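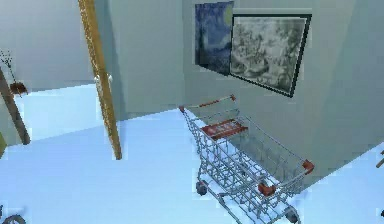
Sim view, cart spawned on the open floor between the door and the right wall.

Ticket 1533: planner treats the wire cart as a solid box
Component: Larkura perception bridge / Drornwood planner
Status: open, workaround at the bottom

Hi all! So I finally got the shopping cart asset into our apartment world, and it renders great (red fittings, wire grid, the works), but the planner wants nothing to do with it. Every goal I set near the handle comes back "start state in collision" before anything even moves.

What I tried so far:

Turned off the depth filter. No change, except my laptop fan got louder.

Dumped the collision mesh. This was the good one! The importer runs a convex hull on anything over 300 faces, and the cart is way over, so the whole basket gets filled in like a brick.

Swapped in the Soltani decomposition, capped at 93 hulls. The inside of the basket is free space again, yay, but planning time went from 266 ms to several seconds, and the layered wires still give me flickering voxels whenever the viewpoint shifts.

Workaround for now: set hull_mode to "panels" in the cart config and bump voxel size up one notch. I get plans that way, just kind of chunky ones around the casters.

Could somebody on the Truvunby branch check whether the importer limit can be set per asset? I'd rather not patch it globally and break the door, which loads fine as is. Logs are attached, grep for "hull_fallback".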